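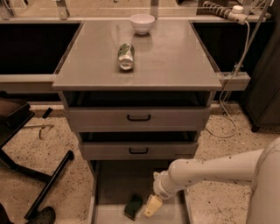 Guvlow wrote back after our first report that the plan looked clear, but asked why a robotics club should need a whole term for putting objects into drawers and taking them out again. It is a fair question and we would like to begin this second report with it.

The household task at the Plerkero competition is judged as one continuous run. The robot must open a drawer, find the object which the judges have named, take it, put it in the right place and close the drawer. A team that can do each step alone but not the steps in order receives very few points. Last year we were such a team. For this reason the term was given to the cabinet, and the driving and speech tasks were moved to the spring.

## Where we are now

The club at Brarkness has 13 members at the moment. Most of them are in their first or second year, and they meet after lectures in the ground floor lab. The work is divided as follows:

- the drawer group, which writes the motions for pulling and pushing
- the object group, which works on recognizing and grasping
- the record group, which keeps the log of attempts and sorts the failures

The drawer cabinet has become our main test place. We keep the objects simple and cheap: a dark green sponge, a crushed drink can, a white bowl. The can is the object that students like least. When it is crushed it no longer has a regular shape, and the grasp which works on a new can is not of much use. The bowl is easier to find but the rim needs a precise approach.

The sponge in the bottom drawer was our goal for October. The arm must come down low, beside the sponge, without touching the side walls of the drawer, and the base of the robot must already stand in a good position before the arm starts to move. In the first weeks the students tried to correct a bad base position with the arm. This cost a lot of time. Now the program checks the base first and, if necessary, moves it and begins again.

## What was promised and what was done

**Opening the drawers.** Done for all the drawers of the test cabinet. The handles are black and the fronts are gray, so detection is quite reliable under the lab lights. In the evening, with only the corridor side lights on, it is weaker. We have not solved this and we are not sure yet if it matters for the competition hall.

**Picking from an open drawer.** Done for the sponge, partly done for the can. The bottom drawer was more difficult than we wrote in the application. The inside of a drawer is in shadow when another drawer is open over it, and the students had to learn this by their own mistakes. We should have expected it.

**Closing the drawers.** Partly done. The robot pushes the drawer but does not always check that it is fully closed. The drawer group is writing this check now.

**The full run.** Not done. We planned it for the end of November and we now expect it for January. The delay comes mostly from the exam weeks, which we had put into our calendar one week too short, and from the time we lost with the gripper fingertips (see below).

## The log

The record group has logged about 2,000 attempts. Each line contains the drawer, the object, the start position, the result, and one sentence in the student's own words. These sentences were the idea of the students and they have become the most useful part. "Gripper closed too early" appears so often that the object group finally changed the order of two commands, and after that it appears much less.

We share the log with the student club in Lâm, who prepare for the same task. They send us theirs in return. Their cabinet has round knobs and ours has bar handles, so the opening part cannot be compared, but the picking part can. In December there will be an online meeting of both clubs, at which the younger members will present in English. For some of them it will be the first time.

## Money

Your second payment of 3,000 dollars arrived in September, thank you. Until now 2,000 dollars are spent. The largest part went to replacement fingertips and to the repair of one wrist joint. The rest was for a storage shelf and small material such as cables, tape and sponges. The receipts are in the annex, in the order of purchase.

About the fingertips we must report a mistake. The first set was ordered in the wrong size, the shop did not take it back, and we waited for the second set almost until the autumn break. From now on two students check every order before it is sent.

The remaining money is reserved for travel to the competition. We do not ask for a change in the budget.

## What the students learn

In the application we wrote that the project should teach programming. It does, but we see that the students spend more hours on discussing why something failed than on writing code. At the beginning they often said that the robot "did not want to". Now they usually come with a log line and a guess. The guess is often wrong, and they come again with another one.

Some first-year members found the autumn too slow and asked for a task which is more visible to visitors. We agreed that on the open day they may show a short program of their own, and they are preparing it together with the drawer group.

## Next steps

1. Complete the check for closed drawers, in December.
2. Repeat the can tests with cans crushed in different ways.
3. Test the handle detection in weaker light.
4. First full run in January, with one object, then with the object named only at the start.
5. Book the travel before the prices go up.

We would also like to ask if one person from Guvlow could visit us in January. The lab is free in the afternoon, from 3 p.m., and the students would be glad to show the runs, including the ones that fail.

The next report will follow in March.

Robotics club, Brarkness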